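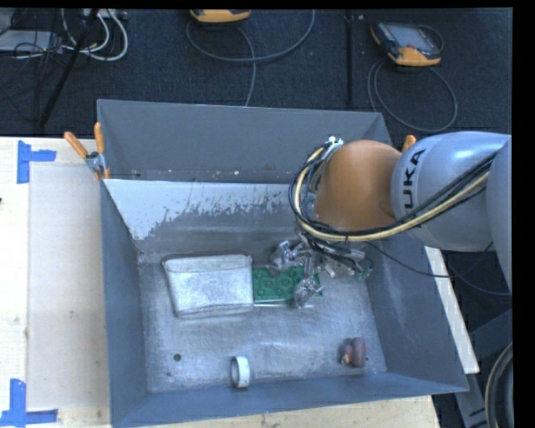 hexkey_451, cell integrator, moderator

Home > Forums > Automation > Buying and Budgets
Posted 7/26/21 by hexkey_451
15 replies | 800 views | Share

Budget check: second bin picking cell, mixed small items

We are pricing a second bench cell for the Tillstead site. Same layout as the one at the top of the post: KUKA arm, multi-fingered gripper, one large open bin clamped to a wood top. Work is single picks of unlike parts from the bin floor. Flat plate with bumps, folded cloth, roll of tape, small lumpy item. No conveyor, no second station.

Arm and controller are quoted and I have no argument with that number. The open items are:

- gripper: repeat the multi-finger, or go to a two-jaw parallel plus a suction cup
- bin: keep the sloped-wall tray or buy a molded tote
- cable dress kit: the loop at the wrist works but I want it priced properly
- spares

Requisition has to be in before the next budget cycle and I would like to submit once.

----

dunnage
Price the parallel jaw. A multi-finger hand costs more to buy and a lot more to keep. Every joint is a wear item and every wire to it is a failure point. For a towel and a roll of tape you do not need jointed fingers.

----

ohmslaw_jr
Disagree. The flat plate is the hard part in that list. Lying on the floor of the bin it gives a parallel jaw very little to close on unless you can get under an edge. Suction will not seal over the bumps either, unless the cup is smaller than the spacing. You would end up buying two tools and a changer, and the changer erases the savings.

----

dunnage
Foam cup. Lawal sells one that conforms. No changer needed if both tools are on one bracket.

----

ohmslaw_jr
Foam cup on cloth is a coin toss. And a double bracket in a bin with walls means one tool hits the wall while the other is at the corner. Check your reach on the lumpy item in the lower right before you commit to that.

----

hexkey_451
The corner is a fair point. Sloped walls help some, but a double bracket would still be tight. I have a Fanon quote for the parallel jaw and a Skistar quote for the hand. Skistar lead time is 49 days, Fanon is in stock.

----

pallet_math
Lead time matters less than the service line. Ask Skistar what a replacement finger costs and whether you can fit it yourself. If the hand has to go back to them, you need a second hand on the shelf, and that goes in this request. It will not get approved later.

On the bin, keep the tray. The sloped walls let parts slide back toward the floor. A tote has near vertical sides and you lose the outer strip. I would budget for a liner though. Yours has powder on the floor and white drips down the near wall, and if you add vision to this cell the mottling will cost you time in setup.

----

dunnage
Liner, yes. Matte, one color. Also put real locating hardware on the list. Clamps on a bin rim and blue tape corners on the table are fine for a bench. For a cell somebody else will run, use dowels and a fixture plate.

----

hexkey_451
Fixture plate added. I would keep the clamps for the first phase - the bin position is not final and I do not want to drill a plate twice.

----

ohmslaw_jr
Then quote a slotted plate. Costs a bit more, no second drilling.

----

tare_weight
Two lines people forget: a pendant holder and floor cable covers. I see a pendant on the carpet with its cable coiled around it. Wall hook or stand, cheap, put it in. Same for the cables on the floor.

----

pallet_math
Seconded on the covers. Also add wrist cables to spares. With loops like that I would order one full set with the arm.

----

hexkey_451
Revised list: Skistar hand, one spare finger set pending their answer on field replacement, same tray with matte liner, slotted plate, pendant stand, floor covers, dress kit plus one cable set. The Fanon jaw goes in as an alternate line with the foam cup. dunnage, if you have the Lawal part number, post it.

----

dunnage
Will look it up. Still think you are overbuying the gripper.

Reply | Quote | Report | Next thread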